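Open Day Pre-Opening Check: Robot Demonstration Bench
Sikutdale workshop, main hall. To be done before doors at 9, and again after the lunch break.

1. Floor tape and visitor line
OK. The tape had lifted near the fire door, so I have put down a fresh strip and trodden it in well. Please keep the pushchairs on the far side if you can do it kindly, as the little ones do so love to get up close!

2. Emergency stops
OK, both pressed and reset. The one on the visitor side is stiffer than I would like and wants a proper firm push. I have asked Rullville for a new button but it won't come in time.

3. Arm speed
Set to 200 mm per second for the whole day. I know it looks a bit sleepy at that pace, but last year's visitors said they liked being able to follow what it was doing, and I must say I agree with them.

4. Gripper
OK. Finger joints checked by hand with the drive off, screws checked for tightness, nothing rubbing. Wipe the fingers over between sessions, please, with the dry cloth and never the spray.

5. Demonstration computer
OK with comments. We are using the old Dell tower for the dismantling talk, side panel off, mains lead taken away altogether and locked in the Panow cupboard.
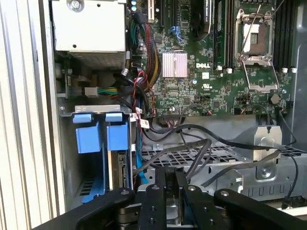 Do watch the cables when the arm goes in over the board, as a thin one can catch on a finger before you have noticed. The edges of the case are metal and deserve respect too, so gloves on for anybody reaching inside, and that includes those of us who have done it a hundred times. The coin cell stays in its holder all day and is not to be handed round, however nicely the children ask.

6. Shim control cabinet
Door shut and key removed. Fan filter a little dusty, can wait until December.

7. Visitor numbers at the bench
No more than 8 at a time. If a queue builds up, send people along to the tea table first and call them back.

8. First aid box and gloves
Box full. Only large gloves left, small ones to be fetched from the store.

Result: fit to open once item 8 is done.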